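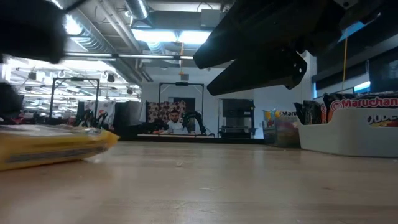 The Clasumbridge student robotics open day runs from late morning until 4 p.m., once a year in October, and the flyer promises "autonomous sorting by student-built systems." I have been to enough of these to read a sentence like that slowly. I went last year, when the promised system was a conveyor belt with a laptop on it, and I went again this year mostly to find out what the word autonomous was going to cover. The sorting project is called Zultholm, and the job the students have set it is groceries: packs of instant noodles, Maruchan among them, with a white plastic bin on one side of a pale wooden table and a black two-finger gripper working over it. I will say this for the choice of noodles. Crinkly plastic wrap is a nasty thing to pick up, shiny and soft at the ends and never quite the same shape twice, and a club that wanted an easy afternoon would have used wooden blocks.

Getting in was slower than it should have been. The signs from the parking lot send you to the front of the building, and the front of the building sends you back to the side, where you sign a sheet and are handed a sticker and a photocopied map. The map has the restrooms in the wrong place. The hall itself is one of those tall industrial spaces with the ducts and pipes left showing, bright as a supermarket, and loud once the school groups arrive. Go early if you want to hear any of the explanations.

There are 8 student projects on the map. I managed to see six of them properly. One was closed for repairs all day, and one had a line of middle schoolers that I was not prepared to join.

I started with Zultholm because it was the one on the flyer. The student at the table gave a good clear talk, clearly not her first of the day. The arm is bought in. The club did the fingers, the mounting and all the software, and the software is where the claims are made. A person guides the arm through the pickup many times, the recordings are used for training, and then the arm is supposed to manage by itself with packs it finds in places nobody set up in advance. The poster behind her said the training set came to 3,444 recorded pickups. Underneath, in larger type, was a success rate of 80 percent.

I asked what counted as a success. She said a pack lifted and put down inside the bin. I asked whether the packs had been lying flat to begin with, and she said mostly, yes. I asked about the ones standing on edge, and she went to get somebody else. The somebody else told me that upright packs had been left out of the test because the gripper could not reliably get a finger behind them. That is a perfectly reasonable thing to leave out at this stage, and it ought to be on the poster. A visitor reading 80 percent in large type will suppose it means 80 percent of noodles.

Then I stood and watched. I stayed through two full demonstrations, about half an hour with the talking. In the first, the arm did well on the flat packs and took its time about it. It went down, stopped, seemed to reconsider, went down again and closed. One pack was squeezed so hard that the noodles inside cracked audibly, which got a laugh. Is that a success? By the poster's definition it is. In the second demonstration the arm closed on air twice in a row, and a student stepped in and moved the pack a few inches to the left. After that it worked. I don't blame him for doing it, with a crowd of parents waiting, but I did write down "autonomous" in my notebook and put a question mark after it.

The best conversation I had all day was off to the side of this, with a student who had done a lot of the recording. He said it was dull work and that the dullness was the main problem: people get lazy, they put the pack down in the same handy spot every time, and the arm learns the spot. They had thrown out a couple of evenings' work over it. None of this was on the poster either, and it was far more interesting than anything that was.

The other projects can be covered quickly. Rojanasak, the line-following race, is the one the younger children like, and it makes no claims beyond going around a track, so I have no quarrel with it. The winning car had its battery taped on with masking tape. The sock folder folds one sock. The plant waterer was run from a timer, which the team admitted as soon as I asked. They had planned a moisture sensor and run out of time. The wall-drawing robot was charming, and had drawn most of a bicycle before its pen dried up.

Erex is the older students' project, a walking machine with four legs. It was shown hanging from a strap, moving its legs in the air. I was told it had walked in September. There was a video of it walking, in which the strap is also visible, and whether the strap is carrying any weight I could not tell you. The team had a budget sheet out on the table for anyone to read, and I wish every group did this. They had spent over $2,000, a good part of it on motors that burned out, and they had written "our fault" next to two of the lines.

The closing talk was at 3:30 and I would skip it. It was given by a guest speaker who told a room of teenagers that warehouse work would be finished within a few years. I had just spent half an hour watching a robot fail to pick up lunch. One boy near the front asked what the robots would do about packages that were wet, and the answer was long and did not mention water.

Would I go back? Yes, and I probably will. The students are better than the flyer. Ask them direct questions and you get direct answers, often followed by a more direct one from whoever is standing next to them. My complaint is with the posters, which have plainly been written to impress judges, and which leave out the test conditions every time. A line saying "flat packs only, one table, same lights" would take nothing away from the work. I put that on the comment card.

Practical notes: parking is free but fills up before noon. Entry is free as well. The coffee is from a machine and the sandwiches were gone by 1 p.m. Bring ear protection for small children, and ignore the map when looking for the restrooms, which are behind the stairs.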